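Tables and Tops – Gallery

Home | Workshop | Gallery | Prices | Contact

Domingo Toledo and Elvia Medrano have been making and refinishing tables in Trostitthorpe since they took over the old Gaete furniture shop. Most of the work is kitchen tables and work tables in pale woods. This page shows one of the tops after it went into use.

The table is the one we call the Jirkgate. It is a plain rectangle with square legs and no drawer. We make it in two heights, one for sitting and one for standing. The standing height sells mostly to people who want a second work surface in the kitchen and don't want to build an island. The sitting height seats five if one person takes the end.

We get asked a lot about the grain. Pale wood looks blank in a small sample, and people worry that a whole table of it will look blank too. It doesn't. On a full top you get long lines running one way, and now and then a place where they bend around and close up into a loop. We don't cut those out. When we lay up a top, Elvia moves the boards around on the floor until the lines go somewhere, and then she numbers them in pencil on the underside. If you crawl under one of our tables you will find the numbers still there.

The finish is a hard wax oil, two coats, rubbed back between coats. It leaves a low sheen. You can feel the wood through it, and you can fix a small area without stripping the whole thing. A varnish would hold up longer against standing water – we will put varnish on if a customer asks, but we like it less.

A few notes on using one as a kitchen table:

Put a tray or a folded towel under a dish rack. Water that sits under wire feet will mark the oil after a while.

Wipe with a damp cloth and dry it after. No scouring pads.

Hot pans need a trivet. A warm mug is fine.

Oil it again once a year, or when water stops beading. It takes almost no time on a small table, and one can will do it for years.

Pale wood gets more yellow with light. If you keep a fruit bowl in one spot all summer, you will have a lighter circle under it by the end of August. Move things around now and then and it evens out.

Gallery: pale top, in use

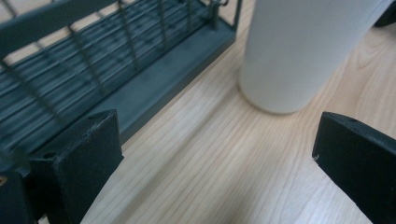 The top with a dark wire dish rack and a few other things on it. The grain is fine and pale in this part.
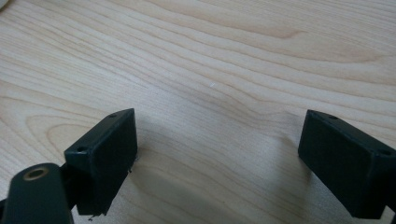 Bare wood, with long wavy grain lines and a loose loop toward the left.

Sizes and orders

The standard top is 117 centimeters long. We can go longer, but past a certain point the table needs a rail down the middle, and that changes the price and the look. Shorter is no trouble. Send us the size of the room and where the door opens, and we will tell you if we think the table is too big for it. Domingo has talked several people down a size and they have all kept their tables.

Legs come in the same wood as the top or painted. The paint colors are a white, a gray and a dark green. We don't do round legs on this model. The legs bolt on from below, so the table can go up a narrow stairway in pieces. The bolts should be checked after the first winter, when the heat has been on and the wood has moved a little. A quarter turn is usually enough.

We deliver in Trostitthorpe and as far as Fuvville. Beyond that we ask the customer to arrange a carrier, and we pack the top flat between two sheets of board with the corners padded. Please keep the packing until you have looked the table over in daylight.

Refinishing

We also take in old tops, ours or anyone's. Bring the table or send a few photos taken near a window. Rings and scratches nearly always come out. Burns sometimes do. Ink is the hard one, and we will say so before we start so you can decide if it is worth the money. Veneered tops we look at case by case, as some have been sanded before and there isn't much left to work with.

A top usually stays with us for a week or so, longer in the damp months when the oil is slow to cure. If you need a table to eat at in the meantime, ask Elvia. There is often a spare in the back of the shop that you can borrow.

The workshop is open mornings, and afternoons if the van is outside. Please call before you drive over from Fuvville, as we may be out on a delivery.

Page updated 05/12/2019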